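Steam, dumplings and a very full hall: Dovstead's winter food day raises 1,404 pounds

December 13, 2021

What a day! Dovstead's winter food day came back to Dodgate Hall this month after a year away, and the queue for the first sitting went out of the door, past the bike racks and halfway down to the library. By the time the last tables were wiped down, the day had raised £1,404 for the Dodgate lunch club, which cooks a hot meal for older neighbours all through the winter.

It is the best total the event has ever had, and you could feel it building from the moment the doors opened. There were families with pushchairs, students from the college, a whole table of bell-ringers who had come straight from practice, and plenty of people who had seen the poster in the chemist's window and wandered in to get out of the rain.

The food was wonderful. 39 home cooks signed up, which meant every table in the hall was taken and two more had to be squeezed in beside the stage. There was leek and potato soup, three kinds of dal, a huge tray of cheese scones (gone before noon, sorry if you missed them), spiced parsnip fritters, and a rice pudding with burnt orange that people were still talking about at the bus stop.

The longest queue of all was for Byung-chul Um, who runs the Yoon supper evenings in Station Road and gave up his morning to teach a class on filled buns and dumplings. All 70 places went in the first week of November, so the class was split into four groups, and even then there were people standing on tiptoe at the back to watch him fold.

"I learned from my aunt, and she never weighed anything," he told the first group. "She just pressed the dough with her thumb and said yes or no. Mostly she said no!"

His advice was simple and he gave it cheerfully, over and over. Let the dough rest for longer than you think it needs. Keep the filling on the dry side. Pinch the top firmly, then pinch it again. Leave plenty of room between the buns, as they swell more than beginners expect, and keep the lid on while they cook, however badly you want to look.

The children's group made the oddest shapes and had the most fun. One bun had ears. Another was meant to be a hedgehog and looked more like a potato, but its maker was very proud of it and wouldn't let anyone else eat it.

Upstairs, the recipe swap was busy all afternoon. The idea is that you bring one recipe written out by hand and take another one home, and the board was covered from top to bottom by three o'clock – pickles, pies, a ginger cake from 1962 with a tea stain right across the method. The best of them will be typed up and put in a small booklet, which will be on sale at the hall and at Zundex Books in the new year. Money from the booklet goes to the lunch club too.

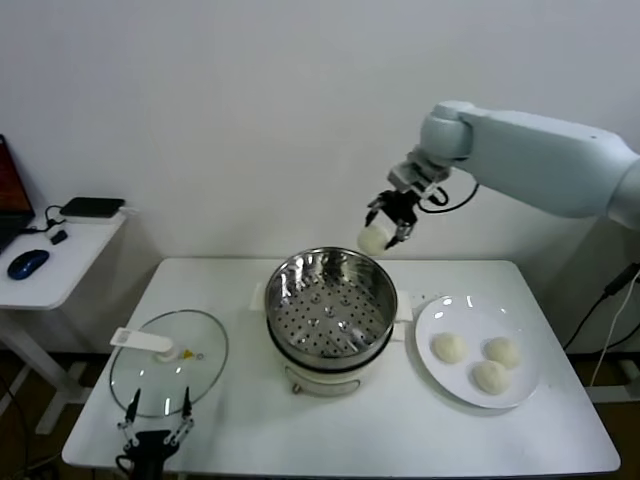 DOVSTEAD COMMUNITY FOOD TEAM | News

If you fancy trying steamed buns at home, you don't need a lot of kit. A steamer pot with a perforated basket does the job nicely, and so does a bamboo steamer over a saucepan if you have one at the back of a cupboard. Byung-chul uses plain flour, dried yeast, a little sugar and warm water for his dough, and he is happy for beginners to fill theirs with whatever is left in the fridge. Mushrooms and spring onion went down very well on the day, and so did a sweet red bean filling for anyone who wanted pudding first.

Copies of his recipe sheet are on the hall noticeboard, and there are more in the rack by the library desk. Please take one!

The lunch club will spend the money on a new oven and on taxi fares for members who can't manage the walk in icy weather. It meets in the small room at Dodgate Hall and always has space for new faces, so if you know someone who would enjoy a hot dinner and a natter, do bring them along.

Thank you to everybody who cooked, carried, washed up, lent a table or simply came and ate. Another bun class is being planned for the spring, with smaller groups and more time at the tables – leave your name at the hall office if you'd like to hear when booking opens. Lost property from the day, including one very nice green scarf and a cake tin with no lid, is waiting there too.

Contact the Food Team at Dodgate Hall, Dovstead | © Dovstead Community Food Team | Back to top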